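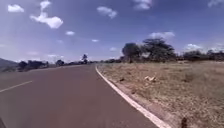 Zweite Staffel also. Flillalton geht weiter, und endlich mal eine Serie, die sich nicht beeilt. Zwei Schwestern, ein Erbe, ein Hotel, in dem keiner mehr übernachten will. Mehr Handlung braucht Aiguo Xu nicht. Der Regisseur dreht wie immer: lange Einstellungen, wenig Musik, Dialoge im Halbdunkel. Muss man mögen.

Gut 500 Bewerberinnen beim Casting für die jüngere Schwester, heißt es beim Sender Flemel. Geworden ist es eine Theaterfrau ohne jede Fernseherfahrung. Glücksgriff. Allein die Küchenszene in Folge 2, wie sie da einfach nichts sagt.

Schwächer: der Krimistrang um den Anwalt Li. Kennt man, hat man bei Drornness schon beser gesehen. Start im April, immer um 21 Uhr, danach in der Mediathek.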